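Fodmont Continuing Education
Household Inventory and Storage, Course 343
Handout 12: Sorting Mixed Small Items
Prepared by Pacita Lagman

Read before the practical session. Students should bring the inventory sheet from Handout 11 and a pencil.

1. Scope

Most households keep at least one container that receives whatever has no assigned place. For the purposes of this course, such a container is called a mixed bin. Its contents differ in use, in material and in how easily they are damaged, and they are often stored together for long periods. This handout sets out the order in which a mixed bin is to be sorted and recorded.

2. Order of work

Fragile items are removed first. Glass is taken before anything else, followed by eyewear, whose lenses scratch when they rest against metal. Hard items with edges, such as brackets and hinges, come next. Soft or light items may be left until last. Each item is set down on a cloth and entered on the sheet before the next one is lifted.

An item that cannot be identified is entered by shape and color - "black, rectangular, silver panel" is an acceptable entry - and placed in the query tray. Students are not to guess at its use.

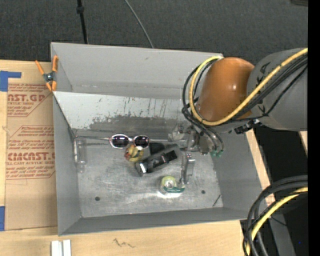 Lovely Estrella asked whether a toy and a roll of tape should share a category when both come out of the same kitchen drawer. Her view was that people look for things where they last found them, and that a category of "drawer things" would serve a family better than two correct ones.

The course position is that categories follow use. A rubber duck is entered under Play or Bath, and tape in its dispenser under Supplies. Sunglasses are entered under Personal, and an empty jar under Kitchen unless the household has given it another purpose. Where a family prefers its own headings, these are written in the margin of the sheet, and the standard heading is kept beside them.

3. Choice of container

A shallow container is preferred to a deep one. Items lie in a single layer and can be found without digging. Metal bins wear well, though a folded towel should line the floor wherever glass or lenses are kept. Labels go on the outside, on the side that faces the user.

4. Assignment

Sort one mixed bin at home and submit the completed sheet with a note of up to 200 words on any item placed in the query tray. Sheets are due 9/15/26. Questions on headings may be sent to Danilo Espiritu at the course office, Room 62.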